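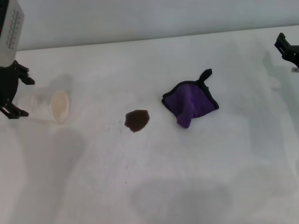 **Figure 5.** A clear plastic cup on its side.

### 4.3 Where the cups went

The bin audits in Section 4.2 counted only what people put into the bins. A large share of the clear cups sold at the Bramia canteens never reached a cup bin, and this section deals with those. We followed them in two ways: through the cleaning staff's end-of-shift sheets, and through the walk-through surveys done on each floor after lunch service.

Of the 27 seating areas in the study, nine had no cup bin within sight of the tables. In these areas most cups were left where the person had been sitting, usually with a napkin or a straw wrapper pushed inside. Upright cups were more common than tipped ones. The end-of-shift sheets did not separate the two, so the comparison rests on the walk-through surveys alone. Cups that had been tipped over were more often found near windows and doors, and staff reported that these were also the ones most likely to end up on the floor.

Areas with a bin in sight did better, but the difference was smaller than we expected after the pilot. Distance mattered less than the route. When the bin stood on the way to the exit, people used it even if it was far from their table. When it stood in the opposite direction, they often carried the cup out of the room and left it on a ledge or stairwell sill, or put it in a paper bin in the corridor. The corridor bins were emptied under a separate contract with Wastico and went to mixed waste. For this reason the totals in Section 4.2 should be read as a lower limit on the number of cups that people tried to throw away properly.

The lid rule caused some confusion. At the Sani building, the sign above the bins asked for lids to be removed and placed in the left opening. At the Bravness building, the sign asked for the whole cup. People who moved between the two buildings during the day told us they were not sure which rule applied, and several said they had stopped reading the signs. Lids were found in every stream we checked, including paper.

Liquid was the other main problem. Wastico rejects a bag from the cup stream when there is standing liquid at the bottom, and the whole bag then goes to mixed waste. A single half-full iced coffee can be enough.

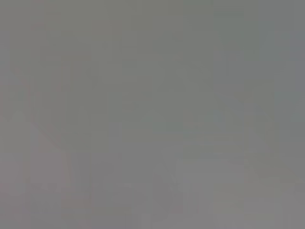

The Sani canteen had a pour-off sink next to its main bin from the start of the study, and its bags were rejected less often than those from the other canteens. The Bravness canteen added a pour-off bucket in July. Rejections fell in the weeks after that, although the summer menu had also changed by then and we can't separate the two effects. The bucket was removed for a short time after complaints about the smell, and came back with a lid.

Stacking was recorded as well. Groups who ate together tended to stack their cups before leaving, and stacked cups were more likely to be carried to a bin. People eating alone rarely carried another person's cup. We had thought of stacking as a space-saving habit, useful mainly to the hauler, but the staff interviews suggest that it also makes one person in the group responsible for the pile. The interviews are too few to take this further.

Two limits apply to the results in this section. First, the walk-through surveys were done after lunch only, and afternoon drinks are probably handled differently. Cups bought in the afternoon are often taken to desks, which were outside the study area. Second, the end-of-shift sheets were filled in by hand at the end of a long day. On five of the sheets the entries for cups and bowls had been merged, and we left those sheets out of the floor totals. Leaving them in does not change the order of the buildings.

Cups brought in from outside shops were counted separately wherever a printed logo made this possible. Plain clear cups could not be assigned to a seller and were counted with the canteen cups. This may slightly overstate the canteen share in the Bravness building, which is close to a row of food stalls. The deposit trial described in Section 4.4 used marked cups and does not have this problem.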